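4.3 Small personal items

The household set covers objects that people pick up and put down many times a day: keys, remote controls, pill boxes, mugs, folded cloths and eyewear. Of the 793 trials logged at the Godport site, 300 used items from this group. We treat eyewear separately in this section. It gave the widest spread of results of any item, and the spread could not be explained by weight or size.

The chore is simple to state. A pair of glasses lies on a table among other objects. The arm must pick it up, move it clear of its neighbors, and set it down inside a marked area with the lenses facing up. A person does this with one hand and little attention. For the Govomura controller it breaks down into four stages (detect, approach, grasp, place), each with its own stopping rule. A trial was scored as complete only if all four stages finished without operator input. Partial credit was not given, although the stage at which a trial ended was recorded.

Detection was weakest for tinted lenses. The depth sensor returns sparse or false readings through them, and the segmentation step tends to assign the lens area to whatever lies behind it. When the background changes from light to dark under the item, the estimated outline is often split in two. The planner then receives two small objects in place of one large one and may choose a grasp point on empty table. Adding the wrist view at close range reduced this fault but did not remove it. At that distance the gripper finger covers part of the item, and the covered part is often the part that matters.

Grasp choice was limited to three regions: the bridge, the outer rim, and a single temple arm. The bridge region is short, and the approach must be accurate to within a few millimeters, but it holds the item near its center of mass. A temple grasp is easier to reach and tolerates a poor pose estimate. Its drawback appears after the lift, when the hinge can turn under load and the remaining parts swing into an orientation the planner did not expect. Rim grasps fell between the two. They also put the finger pad in contact with the lens, which we logged as a fault under the handling rules even when the item was placed correctly.

With the bridge preferred, 74 percent of the eyewear trials were complete. We did not tune the controller for this item beyond setting a lower closing force. The same force setting was used for the pill boxes and caused no added drops there.

Most failures at the place stage came from orientation. The controller assumes that the pose of an item in the gripper stays fixed between lift and release. This holds for a mug. It does not hold for an object with two hinges and a narrow contact patch, and a small rotation during transport is enough to bring a temple arm down first. Grabowska suggests a second wrist view just before release, and we adopted this for the last 50 eyewear trials. The added view lengthened each cycle, and we report those trials separately in the appendix for that reason.

The comparison with the shop-floor set is of some interest. The Rultolo fixture task, in which flat brackets are moved from a bin to a jig, asks for tighter placement than any household task here. It was nevertheless the more reliable of the two. The brackets are rigid, opaque and alike, and the jig corrects small errors on contact. A home table offers no such help. We therefore read the eyewear result as a limit on perception and in-hand pose tracking, with arm accuracy a minor factor.

Figure 6 gives the wrist view with the glasses held near the bridge. The finger hides the connection between the two rims, so the pose must be inferred from the upper lens and one temple arm.
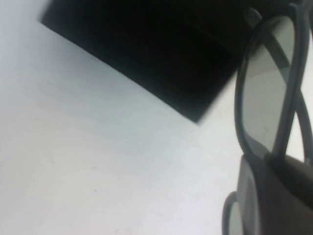
Grabowska, commenting on the draft, objected that completion rate alone says little about readiness for home use, and asked that time per item and operator standby time be reported next to it, as a machine that needs a person waiting nearby has not yet taken over the chore.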